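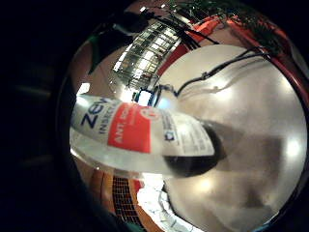 **tahaz_shop**
Update on the Hinska hand build. Grasping upright bottles is fine now. Bottles lying on their side are still a mess, 3 good picks out of 7 last night. The wrist camera is fisheye and I never undistorted it before training. Is that my problem or is it the finger pads?

**lumbridge_lee**
Undistort first. A straight bottle comes out bowed in a lens like that and your grasp angle will be off.

**nesma_amrani**
I disagree. I've trained on raw fisheye since May with no trouble. The model learns the bend as long as the camera doesn't move on the mount. Check the mount. How many demos do you have?

**tahaz_shop**
427, but almost all of them are upright.

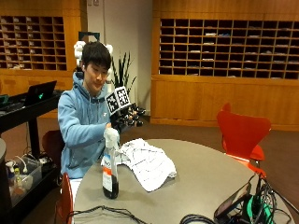
Tags are on the back of the hand, two of them at different angles. I lose tracking when I roll my wrist to pick up something lying flat.

**nesma_amrani**
Then it's neither the lens nor the pads. You have hardly any data for that pose, and what you do have has tracking dropouts in it. Throw out the bad ones and record more on their side.

**cangate**
Would a third tag on the side help?

**tahaz_shop**
Maybe. I'd have to reprint the bracket.

**lumbridge_lee**
I'd still undistort. It's ten lines of code and then you can rule it out.

**nesma_amrani**
You also lose the edges of the view, and he needs those when the bottle is close.

**tahaz_shop**
I'll do the third tag and new demos first and leave the lens alone. Taking the Benjelloun pads off too, they keep peeling.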